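Oiling an old walnut table that people eat from every day

Posted by Casimiro Miranda in Home and Repairs, May 2018
Viewed 700 times

Hello to all. I have bought a second-hand table from a shop in Tramis which was closing. The seller told me it is walnut, and I believe him. The top had an old varnish that was peeling, so in April I have sanded it by hand until the bare wood. Now I must decide how to protect it. We are 6 persons in the house and we eat, do homework and sometimes knead bread on it. My father-in-law says linseed oil and nothing more. The man in the paint shop wants to sell me a hard wax oil from Resanero, which costs much more. I do not want a shiny surface. Which one would you choose, and how long must I wait before we can put plates on it again?

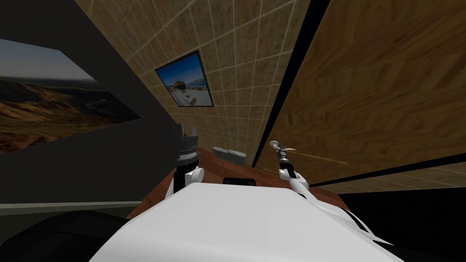 Replies – Wood and Furniture

Baptiste Moulin

I have finished a few tables for my family, so I can tell you what I learned, but please wait also for the opinion of a professional.

Your father-in-law is not wrong. Linseed oil is cheap and easy to repair. The difficulty is the time. If it is raw oil, it can need weeks before it is dry in the depth, and with so many people in the house I think you will not have this patience. The boiled one dries faster, but many brands contain metal driers, so read the label well before you use it where you knead bread.

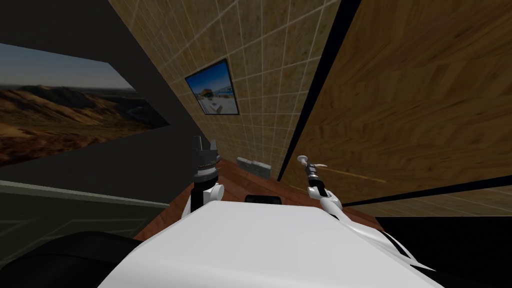 The hard wax oil is a mixture of oil and wax that stays more on the surface. It resists better against wine and coffee. I would choose this one for a family table. Put it very thin, with a cloth without fluff, and wipe off everything that the wood did not drink after the time which is written on the tin. My first table stayed sticky for a month because I was generous.

Two coats are enough for the top. Give one coat also to the underside – if only one face is closed, the board can take moisture on the other and bend.

What grit did you use for the last sanding? If you went very fine, the oil does not enter well. I stop at 150.

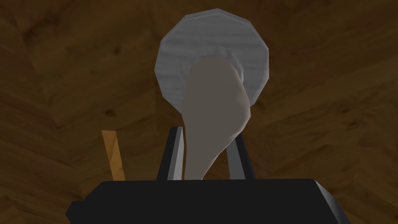
One more thing, about the cloths. Do not throw them in a ball into the bin when they are full of oil, they can become hot alone and start a fire. I open them flat outside on a stone until they are stiff. A neighbour in Cifuentes lost a shed in this way.

For the plates: light use after some days, but no hot pots and no wet glasses for two weeks at least. The tin should say it more exactly.

jirkunine

just use varnish again. oil is work every year and children don't care. mine is varnished since long time and it's fine

Casimiro Miranda

Thank you both. Baptiste, the last paper was 240, so maybe I was too enthusiastic. Shall I go back to 150 on the whole top, or is it sufficient to make a test on the underside first?

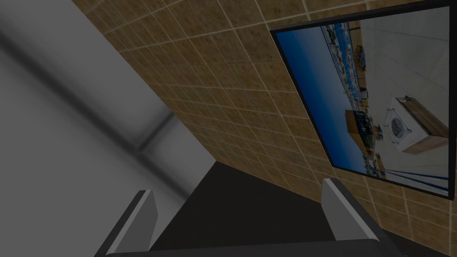
About the varnish, I understand the argument, but I have just spent many evenings to remove one and I don't wish to do it a second time when it peels.

Baptiste Moulin

Make the test first, yes. Put a little oil on a hidden place and look after one hour. If it makes a puddle and the wood stays pale under it, go back with 150, always along the grain. If it has darkened evenly you can leave it as it is.

Vacuum the dust before, and then pass a cloth which is only a little damp. The pores of walnut keep a lot of it.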